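Core store news: Drunum boreholes

Logging of the Drunum cores is now finished. The two holes gave us 320 metres of core between them, and the deeper one reached 300 metres before drilling stopped in August.

The upper part of both holes is basalt with thin ash bands. Under that is a coarse sandstone, well cemented and mostly quartz, which rests on schist. The contact is sharp in the deeper hole, with a few centimetres of weathered rock beneath it. The shallow hole stopped short of it.

Mwende Lyimo has picked 52 samples for thin sections. Most come from the sandstone, with a smaller set from the ash bands for dating. The first batch went to the Kirui laboratory on 6 Dec 2021 and the rest will follow once the saw has a new blade.
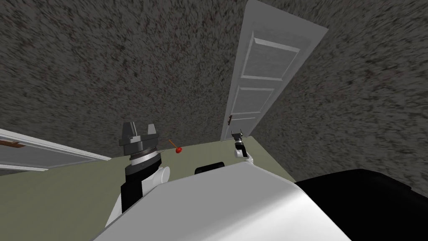

Boxes from the older Grakedwood hole have been moved to the lower racks to make room. If you have Grakedwood pieces out on loan, please return them with the depth labels still attached. Requests to view the Drunum core should go to Mwende, with the depths you need.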